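Software engineer, manipulation planning and perception
Sorkedis, robot software group. Full time, one post
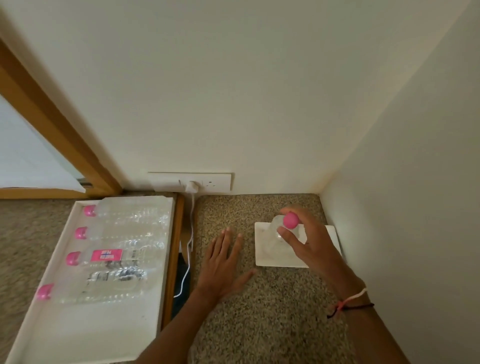 Sorkedis writes software that lets robot arms do small household jobs: picking things up, putting them in trays, opening them, closing them again, tidying a corner of a room. We don't build arms. We write the part that decides where a hand should go next and what to do when the object isn't quite where the last estimate put it. We're looking for one more engineer to join us, and we'd love it to be someone who gets as much of a kick out of a bottle cap as we do.

Bottle caps have had a lot of our attention lately. A clear plastic bottle is a horrible thing to see with a depth camera, because half the readings go straight through it and land on the wall or the carpet behind. The cap is solid colour, so our tracker hangs on to that and works out the rest of the bottle from it. That goes well until several bottles lie next to each other in a tray with identical caps, and then the tracker has to keep them apart while a hand passes over the top. People do all this without thinking, often with one hand on the floor to steady themselves, and we learn a great deal from watching how they do it from head height.

The work sits in two code bases. Netach is our perception stack, mostly Python with the slow parts in C++. It takes in head-camera video and gives back object poses, hand poses and a guess at which of them are touching. Coste is the planner, all C++, and it turns those into reaching and grasping motions for two arms. They talk to each other over a message layer that is older than either of them and which you will be warmly encouraged to replace.

What you'd be doing in the first six months

You'd start with the regrasp code in Coste. At the moment the planner picks a grasp, commits to it, and replans from nothing if the grip slips. We want it to keep a short list of other grasps warm so it can switch halfway through a twist. There is a working branch, some good notes and a test set of 455 recorded clips to measure against.

After that it depends on you. Clear and shiny objects need a lot more work in Netach (glasses next, then cling film, which frightens us a bit!). Our replay tool, Vondatico, could do with a proper owner too. It steps through a clip and shows what the perception side believed and what the planner made of it, and it's the thing everyone in the group has open all day. There are 229 open tickets on it, and plenty of those are ideas that would make everybody's week better.

What we're hoping for

You should be comfortable in modern C++ and able to read and fix Python. You should have worked on something that moves in the real world, whether that was for a company, for a degree or in a shed. We'd like you to know one of these well: motion planning, pose tracking, or control of contact and force. You don't need all of them, and you don't need a doctorate. If you have spent a long evening finding out that two coordinate frames were swapped, you'll feel at home.

It helps if you like writing things down. We review each other's code every day, and a clear note about why a test failed is worth a great deal here.

How we work

The group works a 30-hour week over four or five days, your choice. Wednesday is our bench day, when we ask everyone to come in, and the other days can be from home. On bench day we run the week's changes on the arms, watch what goes wrong, and argue about it over a long lunch. There's a carpeted test room as well as the usual tables, and you will spend some of your time sitting on the floor.

You'd have a say in what gets built from your first week. Holiday, pension and pay bands are set out in the full job pack, which we'll send to anyone who asks.

How to apply

Send us a CV of no more than two pages and a short letter about a piece of robot software you've worked on that misbehaved, and what you did about it. Links to code are welcome but not needed. There are two conversations, one about your past work and one where we sit down with Vondatico and look through a failed grasp together. We don't set take-home tests. If you need anything changed to make either conversation easier for you, put a line in your letter and we'll sort it out.

Applications close at the end of February, and we'll reply to every one.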